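Home Browse Ask Topics Members Sign in
Print this page | E-mail this page

Fastener strips fraying and cords sliding off a smooth worktable

benchline
Posted 9/19/26 in Workshop & Home Office

I have a Goltislow table, 60 inches long, with a smooth, light-colored top. Two people work at it, seated side by side, and each side has two thin cords that need to stay clear of the hands. The cords are light and they don't lie flat. Every time someone reaches across, they drift back toward the middle.

So far I have used stick-on fastener strips, the fuzzy half on the table and the hooked half wrapped around the cord. It holds for a few weeks. After that the fuzzy side goes ragged along the cut edges, collects lint, and lets go under a light pull. When I peel a strip off, the adhesive stays on the surface as a gray smear.

I need a way to attach the cords that survives daily use, and a way to get the old adhesive off without dulling the finish. Drilling is out, as the table goes back to the Norkport office in June.

norkport_bench

Two separate problems. Start with the adhesive.

Do not scrape it dry. Lay a cloth dampened with isopropyl alcohol over the smear and leave it for 4 minutes. Then push the softened adhesive off with the edge of a plastic card, working in one direction. Repeat if needed. Test the alcohol on the underside of the overhang first. Some coatings cloud, and I don't know which one Goltislow uses. Skip acetone entirely. Wash with dish soap and water afterward and let it dry fully before sticking anything else down.
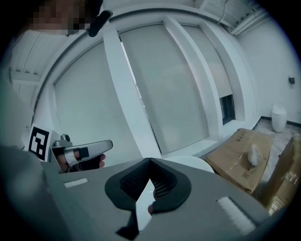
For the strips, fraying nearly always begins at the cut. Scissors leave the backing slightly open and the fibers pull out from the edge inward. Round the corners with sharp scissors, or buy pre-cut pieces with finished edges. Also check the direction of load. These fasteners are strong in shear and weak in peel. A cord that lifts straight up off the table peels the strip one row at a time, and no brand will fix that. Turn the strip so its long side follows the cord, and put the first anchor within 4 inches of the table edge so the pull is sideways.

Put the hooked half on the table and the fuzzy half on the cord if lint is the main complaint. It still catches dust, but you can clean hooks with a stiff toothbrush. The drawback is that hooks catch on sleeves, so keep them away from where forearms rest.

On slack: leave enough cord between the last anchor and the hand for a full reach to the far corner, plus a little. Most detached strips I have seen were on cords that were simply too short.

ideckfan

just tape it. painters tape, replace it when it gets dirty. a 60 yard roll is cheap and it comes off clean if you don't leave it on for months

moradi_user

I would get the cords off the tabletop. We have a Moradi clamp rail on the back edge of ours. It takes no screws, only padded jaws, and the cords drop down from it to each person. With the cords coming from behind and above, there is nothing on the surface to slide around. Check the thickness of your top before ordering, as the jaws on mine open to 50 mm and no further. The padding can leave a faint mark if overtightened – hand tight is enough.

If you keep the strips, I agree with the answer about peel direction. I would add that the adhesive needs a day to set before you load it. Pressing a strip down and hanging a cord from it right away accounts for a lot of early failures. Surface temperature matters too. Mine would not hold in an unheated room.

benchline

Alcohol worked on the underside with no clouding, so I did the top as well. One area needed three passes. I have turned the strips lengthwise for now and left them a day before attaching anything. The top measures within the 50 mm limit, so the rail is an option if they fray again.

Viewed 618 times
Print this page | E-mail this page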